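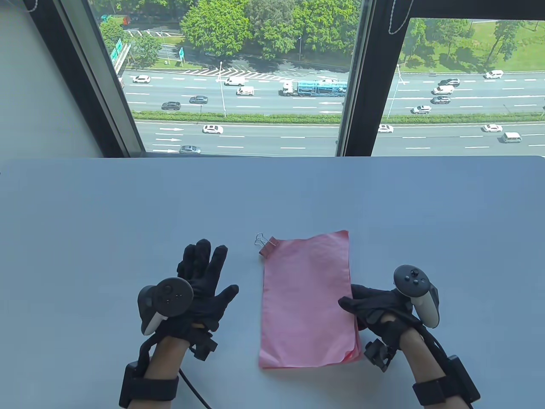 Figure 4. Start position for the paper-and-clip task, head view.

Docs > Tanasarn Capture > Setup Guide > Section 4: Hand Tracking and Head View
7 min read
23 comments

4. Lining up the hands with the head view

If you have made it through Section 3, both controllers are paired, the gloves fit, and Tanasarn is showing you a live picture. Now comes the fun part! In this section you teach the software where your hands are relative to the head camera, and by the end of it you will see two drawn skeletons sitting right on top of your own gloves. The first time it locks on is a real treat.

Everything below assumes Tanasarn Capture on a station set up the way Section 2 describes. If you are still on the old Jalareck plug-in, the menus have different names but the order of the steps is the same.

4.1 Before you start

Put one object on the table. We use a stack of pink paper with a small black binder clip on the upper-left corner, and we like it a lot as a first task. The stack is easy for the segmenter to separate from a pale tabletop, while the clip is small and dark with thin wire handles, so it gives the detector something to work for. Set the stack with its long side running away from you.

Check the straps one more time. The controller goes on the back of the hand, over the glove, with the thumbstick facing up. If you can slide it with a finger, tighten it.

Note: Gloves and controllers are left- and right-handed in software as well as on the body. If you swap them, calibration will finish without an error and the skeletons will come out mirrored.

4.2 Hand-to-camera calibration

1. Open Session > New and pick the profile you saved in Section 3.
2. Choose Align > Hands to Head. The preview switches to the head camera.
3. Hold both hands over the table, one on each side of the object, and keep them inside the preview.
4. Spread the fingers of your left hand and lay it palm-down. Leave the right hand relaxed with the fingers a little curled. The solver likes to have one open hand and one curled hand, as the two shapes together give it a much better read on glove size.
5. Press Start in the side panel (or say "start" if you turned on voice control).
6. Keep still until the bar fills. Tanasarn collects 40 poses and throws out any where your head moved too much.
7. Now move both hands slowly, as if drawing a large circle on the tabletop. Turn your wrists a bit as you go.
8. When the second bar fills, press Solve.

You should see a blue skeleton on the left hand and an orange one on the right. Wiggle your fingers and have a look! The drawn joints should follow with no visible gap.

If the skeleton sits off to one side, run steps 5 through 8 again before you change any settings. A second pass fixes most offsets. If it lags behind your hand, go to Settings > Timing and run Sync Clocks.

Caution: Route glove and controller cables so they leave the forearm toward your body. A cable that crosses the work area can be segmented as part of the object, and it can also drag the paper.

4.3 Setting the work area mask

The head camera sees a lot more than the table. On our own station the desk is up against a big window on a high floor, over a wide highway, so the picture is full of cars, vans and street lamps. That is a lovely view and a terrible background for optical flow. Every moving vehicle is a batch of tracked points that has nothing to do with your hands, and a head pose estimate built on traffic will drift.

The mask takes care of this, and setting it up is quick.

1. Go to Scene > Work Area and press Fit Plane. Tanasarn looks for the largest flat surface in reach of the hands.
2. Check that the green outline follows the edges of the table. Drag any corner that is off.
3. Set Height Above Plane so the box covers the highest point you expect your hands to reach.
4. Turn on Ignore Outside Motion.
5. Set Max Features to 3,000. You can go higher on a fast machine, but we have not seen the pose get any better.

Watch the feature overlay for a moment with your hands at rest. Dots should sit on the table, the object, the window frame and the wall. If you see dots sliding sideways beyond the glass, your far limit is too generous. Pull it in until they disappear.

Note: Ignore Outside Motion drops moving points only. Fixed things outside the work area, such as a mullion or a door frame, still help with head pose, so please don't black out the whole upper part of the picture.

Note: Strong sun can move a shadow across a wall during a long session. Static Refresh (same menu) rebuilds the fixed points on a timer. Leave it on.

4.4 Trying a first episode

1. Place your hands at the start position shown in Figure 4.
2. Press Record and wait for the tone.
3. Grip the right edge of the stack, lift it, turn it a quarter turn and set it down.
4. Return both hands to the sides and press Stop.
5. Open Review and scrub through the episode.

In Review, turn on the Contact track. It shows where the software believes your fingers met the paper, and it is my favorite thing in the whole package. Paper bends and fans out at the edges, so the contact patch will spread and shrink as you lift. A flat, unchanging patch usually means the object was saved as rigid. Change it to Sheet Stack in Object Properties and reprocess; there is no need to record again.

If the clip disappears from the object list partway through, lower Min Object Size one notch. Two notches will start picking up the clip's shadow as a separate item.

4.5 Saving the profile

Press Save Alignment and give it a name that includes the station. Alignments from the Bisilstead lab do not carry over to Vanent stations, even with the same gloves, as the head mounts differ. Redo 4.2 any time you take a controller off its strap. You can skip 4.3 unless the table has moved.

Section text by Ekkachai Wattanapong. Last revised 22/09/2020.

Next: Section 5, Exporting Episodes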